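Packing parcels for forces charities - tips from our back kitchen

71 shares | 8 comments

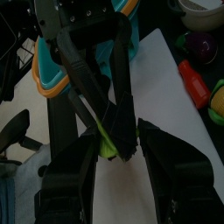
We send boxes to serving lads and lasses and to the veterans' hostel at Prerkadcombe, and most of what goes wrong goes wrong in the packing. So, tips. Start with the box. Double wall if you can get it, single wall splits at the corners once the damp gets in. Fold the bottom flaps, tape down the middle, then across both ends like a capital H. Screws and small fixings (we get asked for them for the hostel workshop) go in a lidded jar, never a bag, they poke through. If they belong to a plate or bracket, like the four in a row along that grey metal one, push them through a strip of card in the same order and tape over the heads. Saves someone a rotten evening.

Weight. Kitchen scales are no good past a few kilos. Stand on the bathroom scales with the box, then without, take one from the other. Write it on the lid in pencil. Heavy stuff at the bottom, tins on their sides wrapped in socks. Socks are always wanted anyway so thats two jobs done.

Food
Home baking travels badly. Sorry. If you must, fruit cake or flapjack. Fruit cake wants feeding and at least a fortnight in greaseproof before it goes anywhere. Flapjack: cut it cold, wrap each piece on its own, pack tight in a tin so nothing rattles. My tray takes 360 g oats and makes eight decent bars. Nothing with butter icing. No chocolate from May onwards, it goes white then it goes everywhere.

Tea bags soak up smells. Keep well away from soap, we had a whole box of Kekana Breakfast come out tasting of lavender. Double bag the soap, squeeze the air out. Same for washing powder, and tape the bag shut, don't trust the zip.

Liquids
Unscrew the cap, bit of cling film over the neck, cap back on, bag it. Shampoo, brown sauce, whatever. Upright if you can. Glass only if someone has asked for it.

Padding
Don't buy any. Old newspaper, torn not scrunched, fills corners better. Tea towels are good padding and they get used. Egg boxes for anything small and breakable. Shake the box gently before you tape the top. If you hear it move, its not finished.

Letters and cards
Put these in last, flat on top, in a freezer bag. Kids' drawings too. Check glitter has actualy stuck. Better still no glitter, Hugo Esteban at the Eneck depot opens a lot of these and he has asked nicely twice.

No helium balloons, no lighters, no aerosols, no loose batteries. Tape the ends of spare batteries or leave them in the shop packet. Take them out of torches, or turn one round so it can't switch on in transit.

Labels
Write the address twice, once on the outside and once on a slip inside. Ballpoint smudges on shiny tape. Use a marker on the bare card, let it dry, then clear tape over. Leave a thumb's width at each edge or the tape lifts. Old labels off first - hairdryer on warm, peel from a corner slow. Any glue left behind, a dab of cooking oil on glass or plastic but not on cardboard, it soaks in and looks awful.

Storing stuff till packing day
Off the floor. A pallet or a couple of planks will do. Biscuits in a lidded tub, mice found ours at the Pundislow hall in February and had the lot bar the rich tea. Oldest dates at the front. List taped inside the cupboard door, cross off as you go. We got 553 boxes out last year and the only real muddle was the shelf with no list.

Spare tape: fold the end over a matchstick so you can find it again. Scissors on a string tied to the table leg. They still walk off.

More on knitting patterns when I get a minute. Hats mainly, plain colours please.

Last updated: February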